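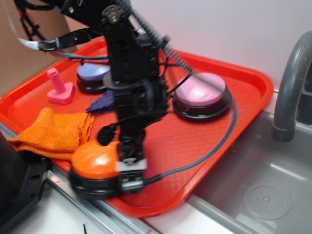 Looking after the button arm

The small arm by the sink has been back on the counter since 05/02/2018, and anyone may book it again. Orhun Erdem refitted the gripper and went over the wiring. A few points for those who use it.

Check the cable sleeve before you switch on. It should have enough slack for the arm to reach the far side of the tray. On the old run it pulled tight at full stretch and worked a connector out twice. If the loose wires at the top are catching on anything, stop and tell Orhun.

The round servo horn near the top is held by small screws. Tighten them by hand only. The last set was stripped with a power driver and we waited 22 days for new ones from Conberg.

Set the press height again each time the tray has been moved. Bring the fingers down slowly over the orange button until it clicks, then save that height. Do the same for the pink and the blue one. Do not copy the figure across, as the tray does not sit level.

Keep the button cables flat on the tray, and keep the tap off while the arm is powered.

Inese Baranauskienė keeps the log sheet. The arm did 143 presses on its first run after the refit and missed 7, all on the pink button. She would like every miss written down, with the saved height next to it. The next full check is in May.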